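I went to the Sundlow open day on Saturday expecting a robot to do something clever. Most of the afternoon was people at tables, tidying cables by hand with markers strapped to their wrists.

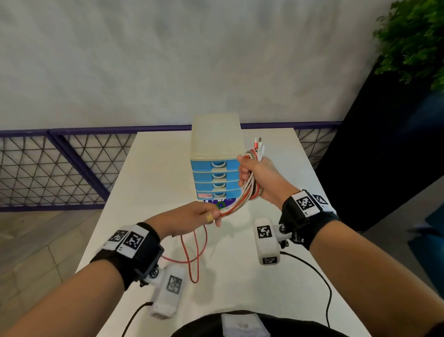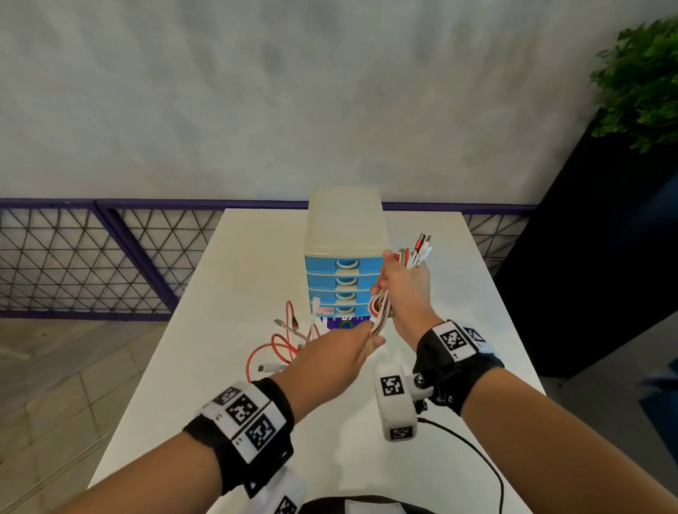
Berenice Huerta, who showed us round, said they had 374 recordings of jobs like this and wanted 550. I think that slow work deserves more public attention than the arm in the lobby – it managed 2 tries out of 3 and drew the bigger crowd. Next August I would put the tables by the door.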